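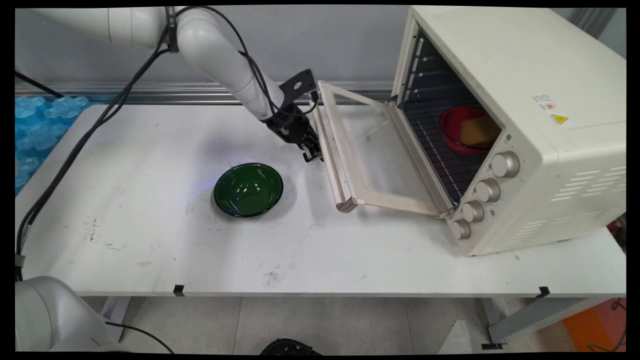
1 min read
Last updated 20 July 2026

w_intarasuk
Retrained the oven task on 452 demos instead of 933, keeping only those with a clean door release. Success over 100 trials is unchanged.

golivares
Same bowl positions in both sets? If so, you've shown redundancy and little about filtering.

w_intarasuk
Same positions, yes. Green bowl on the table, red one on the rack.

Duangjai
I disagree with golivares. Try a random 452 as a control.

golivares
Fine, but move the oven too.

w_intarasuk
Random subset is training now.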